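Ostance Adds Ferry Legs and Time Zone Alerts to Free Trip Planner

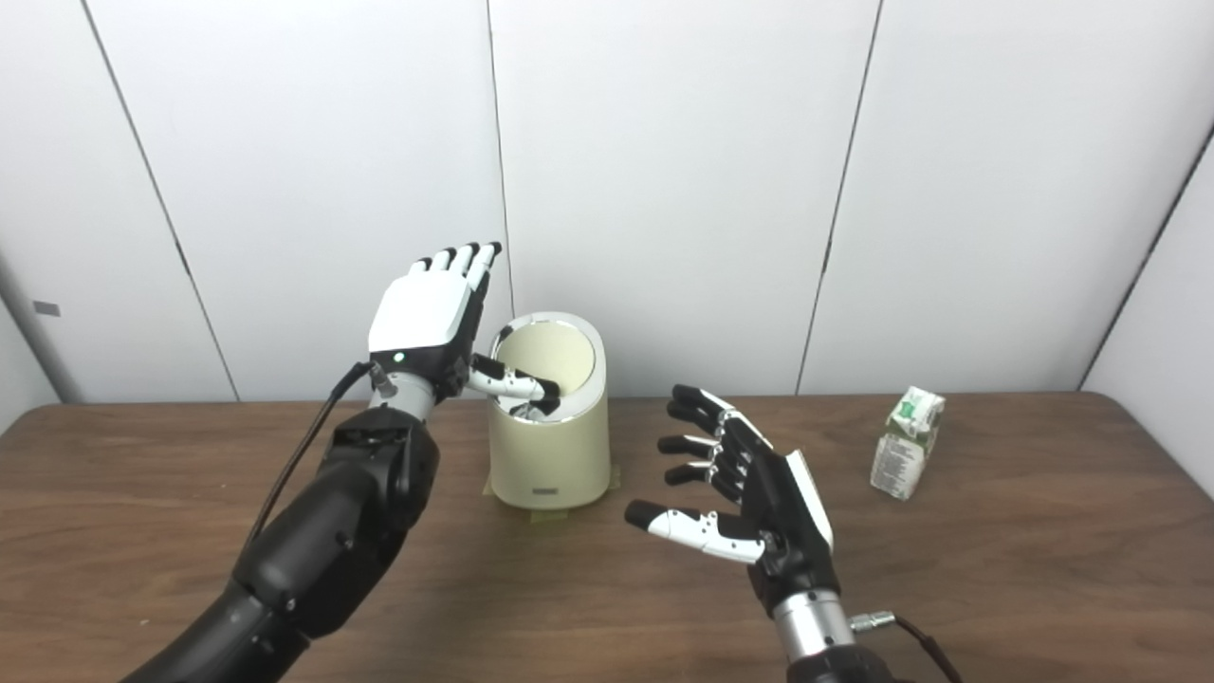
COMPANY NEWS / TRAVEL PLANNING

May 31, 2019 - Ostance, the trip planning site for people who would rather not spend a whole evening on it, today released a new version of its free multi-stop planner. Biggest change: ferries. Travelers can now put a boat leg anywhere in an itinerary, next to flights, trains, buses and rental cars, and see the whole thing on one page.

Also new: time zone alerts, luggage notes, and a "slow day" setting that keeps the schedule light after a long travel day.

The planner now covers 2,949 city pairs, with 821 of those including at least one ferry option. More island routes to come. Existing account holders don't need to do anything. Saved trips carry over.

Why ferries

Users have been asking since January, when the last big update went out. Until now anyone building an island trip in Ostance had to leave a blank day in the plan and type the boat details in by hand. Worked, sort of. But the map drew a straight line across the water, the arrival time was wrong, and the hotel check-in ended up on the wrong day if the boat ran overnight.

"It was our most common complaint and it was a fair one," said Catríona Ó Gríofa, head of product at Ostance. "I planned my own vacation with the old version and missed a connection by 46 minutes. So that one got moved up the list."

Overnight crossings are now handled as their own type of leg. Pick a cabin or a seat, and the planner marks that night as covered and won't nag about a missing hotel. Port transfers are included too. If the port is outside town, the planner adds the bus or taxi time before boarding.

What's in the release

Ferry legs. Day and overnight, foot passenger or with a car. Seasonal boats are flagged, so a summer-only route will not show up in a winter plan.

Time zone alerts. A small note at each border where the clock changes, plus the local arrival time in bold. Can be turned off.

Luggage notes. Type in what you're bringing and the planner shows the tightest limit on the whole trip, not just the first flight. Handy when a bus company is stricter then the airline.

Slow day. After any travel day the user marks as long, the next morning is left open. No museum at 8 a.m.

Weather by stop. Average highs and lows for the travel month, listed under each city. Fahrenheit or Celsius.

Sharing a trip

Shared plans get a cleanup as well. The person who starts the trip can invite up to 3 other people to edit. Everyone else gets a view-only link, no account needed. Comments now sit next to the leg they belong to instead of in one long list at the bottom. Changes to dates have to be confirmed by the trip owner, which should cut down on suprises.

Printing is back. It was taken out of the last version and people were not happy about it. The new print page fits most week-long trips on two sheets, with addresses and confirmation numbers in larger type.

Route data and partners

Ferry timetables in the planner come from Ikach, which collects schedules from regional boat operators. Bus and rail times are supplied by Desuver, same as before. Ostance does not sell tickets. Each leg links out to the operator's own booking page, and prices shown are estimates until the traveler checks there.

Timetables get refreshed overnight. Travelers should still confirm with the operator before heading to the port, especially in bad weather.

"Schedules change, boats get swapped, that's travel," Ó Gríofa said. "We'd like people to have a decent plan and then enough slack in it to have lunch."

Availability

The new planner is live now in any current web browser. The phone app update is in review and will follow shortly. English only at launch. Spanish and French are next, no date yet. All features in this release are free with a registered account. Looking at sample itineraries doesn't require signing up.

City guides on the site have been re-linked so that "Add to trip" shows at the top of each page.

About Ostance

Ostance makes free online tools for planning trips with more than one stop. The site includes a trip planner, city guides, packing lists and a travel time calculator. Ostance is owned by Namboodiri, a privately held travel publisher.

Media contact

Press desk, Ostance. Interviews with Catríona Ó Gríofa on request. Logos and screenshots available from the press page.

###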